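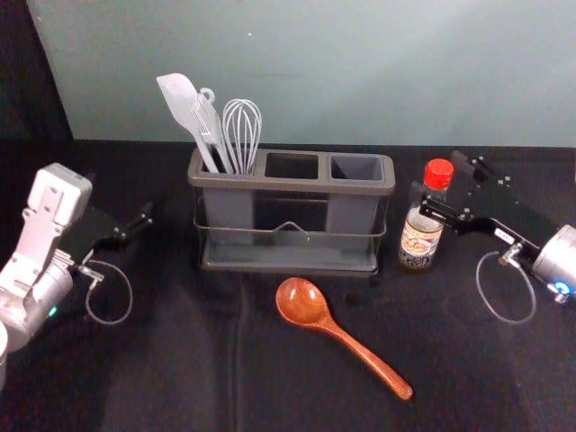 The memorial portrait restoration test is going nowhere fast. Skernix promises that its cleanup step will take creases out of an old print and leave the face alone, and I don't believe it. Ran 17 scans through it for the Flurnville funeral home job and in 3 of them the mouth came back a different shape. A family will spot that before they spot a crease. I'd like the order-of-service stock sorted by finish before we print any more proofs, and a gray utensil holder with three square compartments would do for the sample strips: matte, satin, uncoated. Labels on the front, please.

15 Dec 2023
Posted by the print bench

Search this notebook Go

Drutero ink on the uncoated card: still smudges under a thumb after 20 minutes. The data sheet says 6. Whose thumb did they use? Will repeat on Semwal card before blaming the ink, but I have my doubts about both.

Obituary text set at the smaller size is too hard to read by chapel light. Going back up a size and letting it run onto the back page.

To do: rescan the bad ones without cleanup, compare side by side with the originals.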